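From the Skestthorpe and Titthorpe Reuse Shed newsletter, July

THE CLEAR PLASTIC QUESTION

A household in Titthorpe has written to ask whether we take clear plastic. The short answer is that we take some of it, in the blue bin, if it's flat. The long answer has been going on since the spring and shows no sign of stopping, so I've been given the middle pages.

For anyone new to the shed, we run on coloured bins. Green is for fabric, yellow is for anything with a plug on (cut off or otherwise), grey is for paper and card good enough to draw on, and blue is for sheet plastic. The colours were chosen by whatever the Brikdale garden centre was selling off when we opened. There was going to be a red bin for metal, but they only had the one red one and somebody had already bought it, so metal lives in an old bath.

Blue used to be the quiet bin. You'd get the odd ring binder cover, the front off a broken picture frame, a bit of greenhouse. Then in the spring we mentioned in these pages that the school in Titthorpe was after clear sheets for printmaking, and the district emptied its cupboards. It seems that every home between here and Brikdale has been keeping a stack of overhead projector transparencies in case the overhead projector comes back.

We did a proper count at the end of June, as the grant form asks for one. The total for the blue bin was 287 sheets, of which 38 were too cracked or too sticky to pass on. I did the sticky ones. I now know a good deal about the glue used on price labels, and I'll be happy to bore you with it over the counter.

What people do with it all

The school has had the most. They scratch a drawing into the sheet with a nail, rub ink into the scratches and roll it through the press with damp paper. A sheet does for eight or ten prints before the lines go soft. The results are pinned up along the shed's back wall and there is a very fine heron, if you can find it behind the stepladder.

After the school come the allotments. A clear sheet laid over a seed tray and weighted with a pebble at each corner makes a perfectly good lid, and a bigger one leaned against a south wall will bring on your lettuces nicely until the first proper wind, when it will bring on your neighbour's. Drill a hole in each corner and tie it down. I say this every year. Every year we get a few sheets back from the hedge.

The model railway people like the thin stuff for station windows. The quilters like the medium stuff for templates, as you can see the pattern through it and shuffle it about until the flower sits in the middle. They draw round it with a pencil and then lose it on a pale carpet. One came in for a template to replace the template she'd had to replace the week before, and found the first one stuck to her cardigan at the till.

And one gentleman has asked for any sheet over a metre long, for a purpose he won't discuss. We've put his name on the list.

How to bring it in

Please lay sheets flat. A rolled sheet has made up its mind, and no amount of dictionaries will talk it round. If it came to you rolled, leave it under a mattress for a week and see if it relents.

Take off tape, labels and staples. Warm soapy water does for most labels, and a dab of cooking oil for the rest, followed by more soapy water to get rid of the oil, followed in my case by a sit down.

Peel off the protective film if there's any left. A lot of new sheet comes with a thin film on both sides, and a lot of people have owned a slightly foggy cold frame for ten years without knowing. Get a fingernail under one corner. It's the most satisfying job in the shed and there's a queue for it on sorting mornings.

Don't bring us bubble wrap, cling film, bread bags, blister packs, shower curtains or anything that has had a chicken in it. None of these is a sheet. We have had a long correspondence about the shower curtain, and our position hasn't moved.

If an edge is sharp, run a strip of paper tape along it and write SHARP on the tape. This is the one case in which we like tape. Yes, I know what I said two paragraphs ago.

Finding it again

Clear plastic in a blue bin is not the easiest thing in the world to spot. You look in, you see blue, you conclude that the bin is empty and you go and tell the desk. The desk comes over, tilts its head, and there's a sheet flat on the bottom, minding its own business. We've sent people home without the very thing they came for. We have also put a box of crockery down on top of one, and I'd like to thank the owner of the crockery for being so nice about the noise.

So the rule on sorting mornings is to look for the shine. Stand with the strip light in front of you and move your head from side to side like a pigeon. The plastic has a pale line round its edges and it throws the light back in a long streak, and once you've got the streak you've got the sheet.

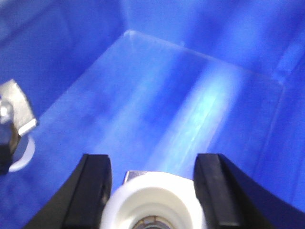

There was a suggestion that we simply buy a bin in another colour. We looked into it. The garden centre does them in terracotta now, but the whole system would have to be relabelled, the poster redrawn and the regulars retrained, and some of the regulars have only lately come round to green. The cheaper idea, which we're trying through the summer, is a sheet of newspaper on the bottom of the bin. You can see at once whether there's anything on it. You can also see the crossword, and sorting has slowed down accordingly.

Getting one out is its own small art. A flat sheet on a flat floor holds on like a limpet, and fingernails only push it about. Slide a bit of card under a corner, lift, and let some air in. Then take it by two opposite edges and carry it upright, as you would a tea tray belonging to somebody else. The card is on a string by the bins. If the string is there and the card isn't, look in the grey bin, where helpful people keep filing it.

Malik's on the Brikdale road have offered us their offcuts of picture-frame plastic, which come in long thin strips. We said yes before thinking about what anyone would do with long thin strips. Plant labels have been proposed. If you have a better idea, or even just a very large number of plants, please come and see us, for the first bundle is already leaning in the corner by the kettle and has twice got into the tea.

Odds and ends

The roof fund stands at 2340 pounds against a target of 4000. The bucket is still under the drip, and the drip has moved slightly to the left of the bucket.

Whoever left the fish tank: thank you, it's gone to a good home, and so has the small plastic diver. The gravel hasn't. There is a lot of gravel.

The Skestthorpe drop-off box is emptied at four in the afternoon. Things put in at five past four will spend the night there, so please don't leave anything that minds.

We are short of jam jars with lids and well supplied with lids.

Sorting carries on through the summer from half past nine in the morning. Tea is provided, gloves are provided, and the good scissors are on the hook with the blue handle. Please put them back on the hook with the blue handle.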